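4. The gear task on the Furnik kit

4.1 What comes in the box

The kit we tested is the Furnik bench set, sold as a ready-to-run gripper package for teaching labs and small workshops. One pair of parallel fingers, a wrist camera, mounting plate, cable loom, and a licence for the vendor's task editor. The arm is not included. We used our own six-axis arm, already in the lab at Ustitz, and the mounting plate fitted it first time with the screws supplied.

The gear board is a separate purchase. It holds plastic spur gears that have to be lifted off, moved and put back so that the teeth run together. We chose it over the peg board (also on offer) for a simple reason: a peg either goes in or it doesn't, while a gear can sit on its shaft and still be wrong by half a tooth. Harder to score, but nearer to what a buyer would want the kit for.

Two claims in the sales sheet mattered to us. First, that the fingers will hold round hubs without any change of fingertip. Second, that a new user can teach a pick in under an hour with no code. Both are checked below. A third claim, on battery life of the teach pendant, we did not test.

4.2 Set-up

Board upright, clamped to the bench at both ends. Arm in front of it, approaching with the fingers pointing at the board. Room lights on, blinds down - daylight made the gear faces too bright in the wrist view and we lost an afternoon to that before anyone thought of the blinds.

Marker positions were taught once at the start of each session, then left alone. The task editor asks for a marker on the board but does not say what sort. Stickers from the kit peeled off so we made our own. Any small round dot with good contrast against the board was picked up by the software, and the size did not seem to matter much within the range we tried.

Grasps were defined at the hub, never at the rim. The manual suggests the rim for large gears. We tried it in the pilot and gave up: teeth are fine, fingertips are flat, and the gear tends to turn a little as the fingers close. With a hub grasp the two tips come in from opposite sides of the boss and the rim stays clear of contact. Figure 3 shows the pose at the hub as the operator has it in the wrist view. 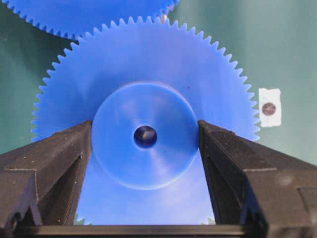
Figure 3. Wrist camera view of the hub grasp. Large blue gear, one fingertip at each side of the raised hub; part of a second gear at upper left. Taped marker dot on the right.

The view has one drawback, and it came up again and again in the operators' notes. With the fingers at the hub, the gripper itself hides a good part of the lower gear. The upper rim can be read very well, tooth by tooth, and so can the place where the two gears come close. Whatever happens lower down has to be guessed or checked by eye from the side. For this board it was bearable as the neighbour gear of interest was above. For a layout with a neighbour below we would want a second camera, which the kit supports but doesnt include.

4.3 Procedure

Three operators. Arvid Nordin had used an older version of the kit, Raquel Coelho had used other grippers but not this one, and Birger Dahlgren had used none. Each taught the pick from scratch and then ran the programme. 57 trials in all, pilot runs left out.

A trial went as follows. Arm moves to the stand-off pose, camera finds the marker, fingers open and move in, fingers close on the hub, gear is drawn straight off, held clear, and returned. The operator then turned the gear by hand and noted whether the neighbour followed. If it did, the trial counted. If the gear was on the shaft but the teeth were riding on top of each other, it was written down as a seating fault and not as a grasp fault. We kept these apart because the vendor's own test sheet does not, and the two have quite different cures.

Trials where the operator hit stop were kept in. Operators were told to stop whenever they felt like it, no reason needed.

4.4 Remarks on the grasp

On the first claim we are mostly satisfied. The standard fingertips held the hub, and no change of tip was made at any point. The hub is smooth, though, and grip force had to go up from the factory setting before the gear could be drawn off without slipping. The setting is buried two menus down. It should be on the front page.

Centring was the touchy part. If one fingertip arrives first it pushes the gear sideways against its shaft, and it then binds on the way off. The editor has a "soft close" option meant for this. It helped, but only after the approach line had been taught again with more care than the manual asks for. Dahlgren got there on his second go; the manual's own drawing has the approach at a slight angle, and he had copied it faithfully.

On the second claim, all three operators taught a working pick inside the hour. Re-teaching after the board was moved took longer then expected, mainly because the editor throws away the old marker position without asking. We reported this to the vendor in June and were told a fix is planned. The version reviewed in this paper is the one without it.

Seating faults are dealt with in section 5, together with the peg board results from Fomdale.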